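Cendero Hand Kit - README

Version notes and data card for the handheld gripper kit and the starter recordings that come with it. Maintained by Ivana Valdebenito and Henrique Carvalho. Last edited Sat 22 June.

What you get

Cendero is a two-finger gripper you hold in your own hand, with a camera mounted on it. You pick things up and put them down the way you normally would, and the kit records what the fingers saw and how far apart they were. A robot arm fitted with the same fingers can then be trained on those recordings. We love working with it. You can carry the whole thing into a workshop in a backpack and be recording before the coffee is ready, and after years of dragging an arm on a cart through doorways that still feels like a treat!

In the box: the handle, one pair of black fingers, the camera mount, a spare trigger spring, a USB cable and a card with the calibration pattern. You need your own laptop and a screwdriver. The camera is sold separately, and the mount fits the two models listed in mounts.txt.

The starter set

The starter set is called Nudel and holds 1415 episodes. Of these, 1329 passed our review and are in the folder named main. The rest are in the folder named rough, mostly short grips, dropped parts and takes where the trigger signal went missing for a moment. Please don't delete rough without a look. Bautista Lagos used it to train a small failure detector and got more out of it than any of us expected.

Almost 400 episodes are bench work: boards, brackets, rods, small hardware. The others are kitchen and desk tasks. Every episode has a video file, a finger-width track and a one-line note typed by the person holding the gripper.
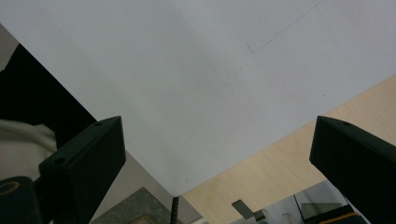 Large flat parts were the hardest thing to record well. A sheet or panel close to the camera hides most of the room, and the position tracking has very little left to hold on to. Moving slowly helps a lot. So does starting each take with a second or two of looking at the bench before you go in for the grip. Elsa Saarela wrote a script, check_track.py, that marks every stretch where tracking got weak, and we run it on each session before anything goes into main.

Settings worth knowing

Exposure is locked at the start of a take. If you go from a dark shelf to a bright table, stop and start a new one.

The trigger reports finger width as a plain number from 0 (closed) to 1800 (fully open). Run calibrate.py each time you swap fingers - the zero point moves a little, and small parts are where you'll notice.

File names use the session letter and then the take number. Don't rename them by hand, as the index file won't follow.

Known problems

The cable can work loose on long sessions. We now tape it to the handle, and the next handle will have a clip. Yvonne Tindall is testing one and hopes to have it ready in August.

Left-handed use is fine for recording, but the trigger sits a bit far forward. A mirrored handle is drawn and waiting for someone to print it.

Glossy and see-through parts still give odd depth results. We left those takes in main when the grip itself was good, and the notes file says which ones they are.

Using the data

Research and teaching use is free. For anything you plan to sell, write to Henrique first. If you record your own sessions with the kit and want them in the next release, open a request with a few sample takes and the output of check_track.py. New hands are very welcome, and so are strange objects.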